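Courses > Teaching Support > Handouts > Writing Questions for Online Tests

Search this site Enter keywords Go

Handout 6: Writing multiple-choice questions that don't drive you (or your students) up the wall

Hi all! These are the notes I promised on Thursday, tidied up a bit and with the parts I skipped because we ran out of time. Bring them along to the workshop, and bring a laptop too if you can.

Start with the stem. The stem is the bit before the choices, and I'd like you to be able to cover up the choices and still know what's being asked. When I was putting together the question bank for the intro course I wrote dozens of stems like "Which of the following is true?" and I'm still embarrassed by them. A student can't start thinking until they've read every choice, and by then they're mostly testing their own patience.

Then the wrong choices, which most people call distractors. Three good ones beat four where the last is a joke. Go back through old papers and steal the mistakes your students really make (I keep a running file of them, it's a mess, but it's the most useful thing on my computer). Keep the choices close in length. If the right one is always the longest, the class will spot it well before you do!

Watch out for "all of the above." Someone who is sure of two choices gets the third for free. I've stopped using it.
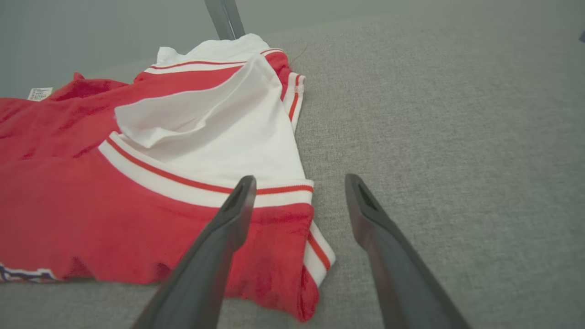
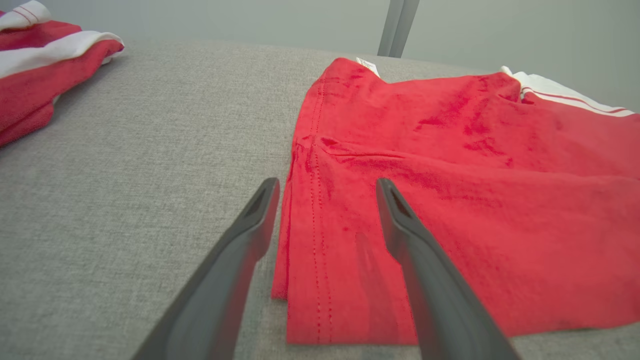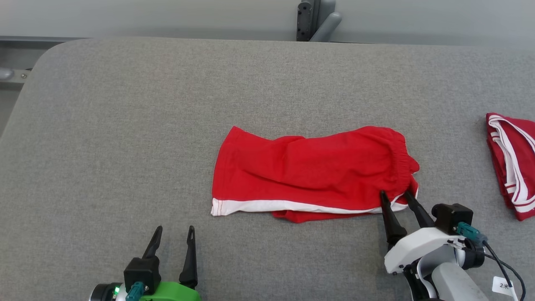
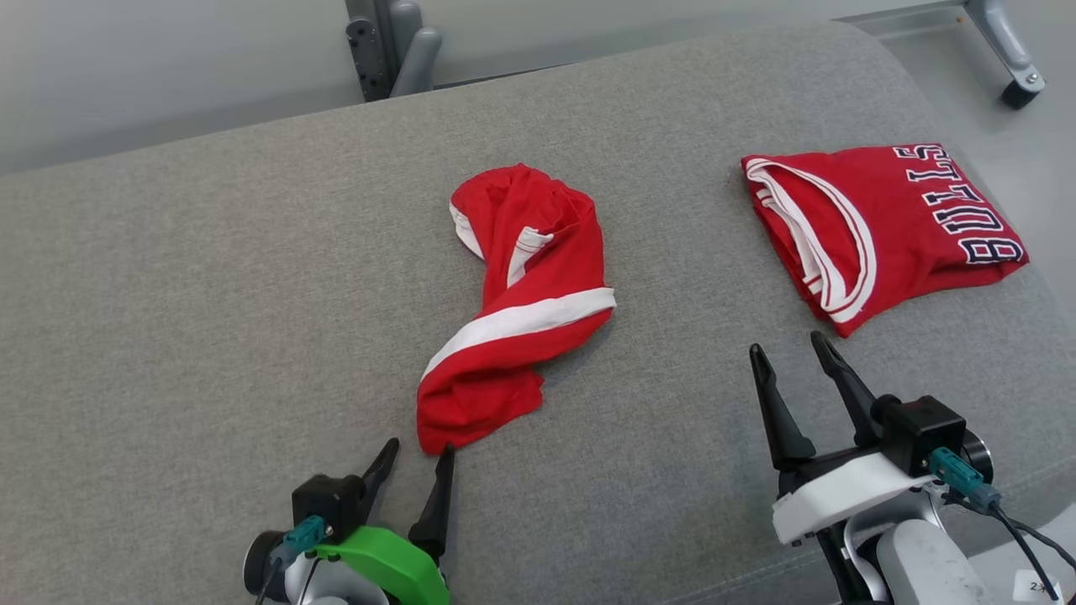
Okay, feedback. In an online test you can attach a comment to every choice, right or wrong, and I'd really encourage you to do it, even though it's slow going the first time. "Incorrect, see Chapter 6" is better than nothing, but a sentence that speaks to the particular mistake is what gets people to try again. Write it while you're writing the distractor, when you still remember why you thought somebody would fall for it.

Getting questions into the system: we're on Jastemano for quizzes this year, and it will take a plain text file. One question per block, a blank line between blocks, a star in front of the right choice. If you wrote yours in Word, switch off the automatic numbering before you save, or you'll end up with every number twice. The old Prinditz sets are still in the shared folder and you're welcome to them. There are 31 sets, some much better than others, and the De Haan ones on sampling are my favorites. Please rename anything you change.

One warning about length. Jastemano cuts feedback at 4000 characters without telling you. You'd think that was plenty, but one of mine had a whole worked solution pasted into it and lost the answer off the end.

Once a class has taken the test, look at the item report. If 100 percent of them got a question right, it may be fine as a warm-up, so leave it at the start. If your strongest students missed it and the weaker ones didn't, read the stem again slowly. Nine times out of ten I find I've marked the wrong choice, or there's a "not" hiding in the middle.

For the workshop: write six questions on a topic you teach, with feedback on every choice, and upload them to the Puka practice area (same login as the quizzes). We'll swap and try to break each other's.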